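Irnedar Bench Kit: Setup Tips for Shelf Loading

The Irnedar kit is a two-arm tabletop system sold for people who want to practice automated sorting and shelving in a garage or spare room. I have had one on the bench for 19 days. The tips below cover shelf loading, the task that most buyers try first and the one that takes the most patience.

Before you start

Square the enclosure. Check the corner brackets with a hex key and snug any bolt that turns. A rail that is out of square shifts the taught positions toward one side, and the error grows with reach.

Wipe the floor with a damp cloth and let it dry. Do not use furniture polish. Scratches in the surface do not affect the arms, but grit under a shelf leg does – the shelf rocks when a board is touched and the upper tier moves more than the lower one.

Place the shelf against the back wall, midway between the arms. Mark the leg positions with painter's tape if you plan to take the shelf out between sessions. The kit has no way to find the shelf again on its own in the basic mode.

Teaching the positions

Teach the lower tier first. Clearance under the upper board is the tightest dimension in the job. Once the lower tier runs clean, the upper tier needs only a height change and a small correction in reach.

Open the gripper fully before the approach, then bring it in level. Close on the body of the piece, below the ring. Gripping by the ring works for a short lift, but the piece swings.

Run the first pass at 53 percent speed. The factory setting is higher and is fine for open floor work. Near the shelf frame it leaves too little time to reach the stop button.
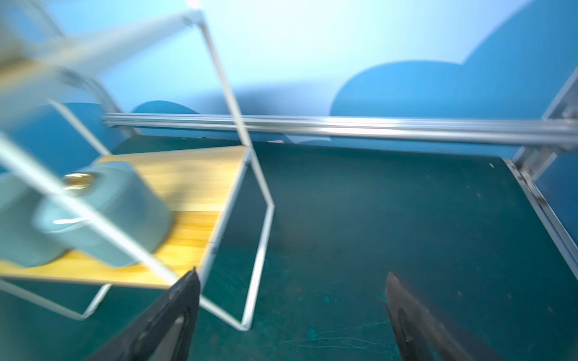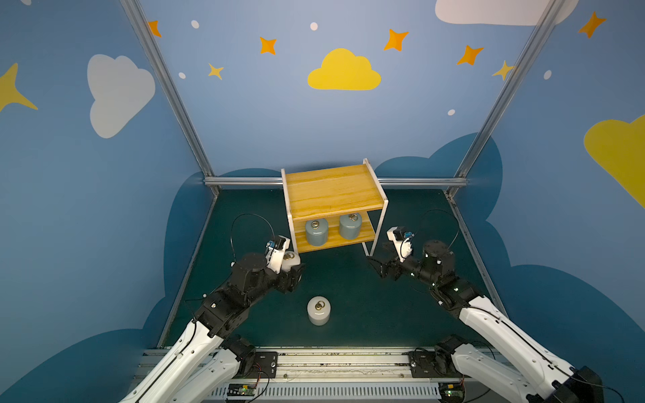
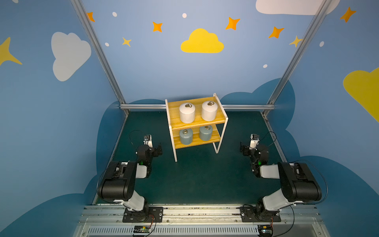
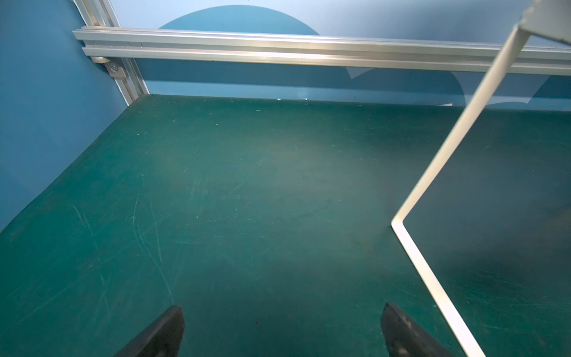

Shelf loading on the Irnedar kit. The second and third pictures show both arms at the shelf; the first and last are gripper views.

Cable care

Leave a loose loop of cable at each wrist. If the loop is pulled tight at full reach, the connector takes the load. If it is too long, it catches on the shelf frame. Move each wrist through its whole range by hand, power off, and adjust the loop until it clears at both ends.

Common faults

Piece tips when released: the release height is too great. Lower it 3 mm at a time until the base is flat on the board before the fingers open.

Shelf shifts during a run: a finger is touching the side frame on the way out. Add a straight retreat move before the arm turns.

Arms stop and wait for each other: both have been given the same zone. Assign one arm to each side of the shelf and stagger the start.

Compared with the Urkora

I ran the same job on the Urkora last year. Its software is easier to learn and its manual is better. The Irnedar holds its positions longer between calibrations and the gripper fingers can be changed without removing the wrist cover. For shelf work I would take the Irnedar. For a first kit, the Urkora is the safer purchase.

Support was adequate. Chin-lung Fu at the dealer answered 4 questions by email and sent a corrected wiring sheet. Spare fingers ship separately and are not covered by the warranty, so order a second pair with the kit.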